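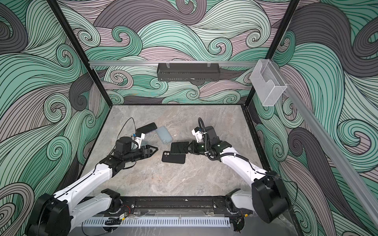
Posted by rmazza, 15 February 2024
Topic: Written rules for the two-arm cell

I'm trying to get our rules onto one page before the Karnow people start using the cell. Draft so far:

Only one arm holds an object at a time unless the task sheet says handover.
An arm that isn't working keeps its fingers open and off the stone.
Hands stay out of the cell until both arms are parked and the operator has called it.
Phones and cases are scattered again after every 2 runs, by hand.

Please tell me what's missing. Ritu Kaushik signs it off, so keep it practical.

goel_r wrote:
I don't agree with the last one. We did 407 runs at Vesulley scattering after every single run, and it was worth the time. If you leave the layout alone, operators start repeating the same path.

rmazza wrote:
It's the resets that eat the shift, though. Target is 200 runs and last time we stopped at 198. Scattering every time would put us well under that.
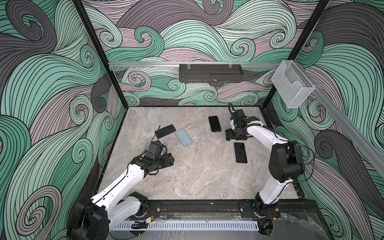

d_bajpai wrote:
My problem is with the word "scattered", whoever does it and however often. Everybody reads it differently. One operator spreads things out so nothing touches, and the next one makes a heap. I'd write down that contact is allowed, like the pale blue case with its corner under the tilted phone, but that nothing gets stacked flat on top of something else. Also say which area of the table counts. The strip by the front rail should be off limits.

goel_r wrote:
Agree on contact. Disagree on banning stacks – people stack phones in real life.

d_bajpai wrote:
Then make it a separate task sheet. Mixing it in makes the failure log useless.

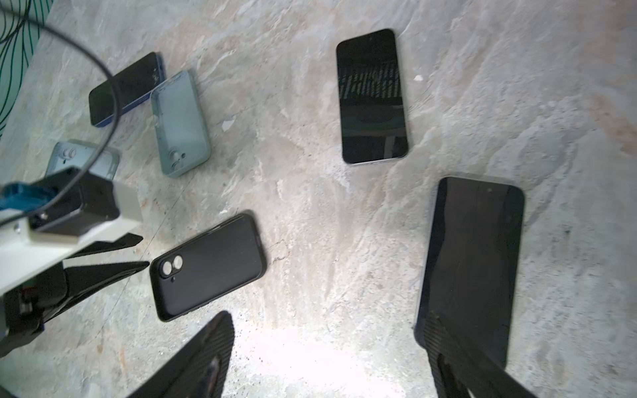 Wrist view: screens up, one black phone face-down.

neelam.n wrote:
Please add a line about screens. Glass picks up reflections from the ceiling, and at Bisht we ended up fixing the lights at one level for the whole job. Face-up or face-down should go in the log too.

rmazza wrote:
Adding lights, face-up/face-down and the front strip. Stacks get their own sheet. I'm leaving the reset rule at every second run for now, and Ritu can overrule me.

goel_r wrote:
She will. I'll send her the Vesulley log.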